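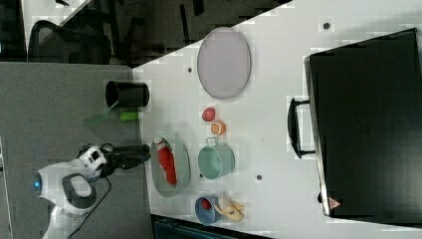
Descending is where most trail runners get hurt, and it is the part of the sport they train least. The Brenley course makes the problem plain. It leaves Ellham on a gravel road, climbs 1000 feet to the Alleck ridge, and drops back over 6 miles of loose shale and roots.

A downhill stride loads the quadriceps while the muscle is lengthening. The resulting soreness peaks a day or two later and can hide a real strain. Short, controlled exposure reduces it. The Semple club starts its runners in March with 6 repeats on a moderate grade, each lasting nearly a minute, with a walk back up between them. The session is held every second week until the race on 27th July.

Technique matters less than cadence. Short steps keep the foot under the hips and lower the braking force – long ones do the opposite. Shoes with worn lugs should be replaced before the first repeat session. Runners who still feel tenderness on stairs after three days should skip the next one and walk the hill instead.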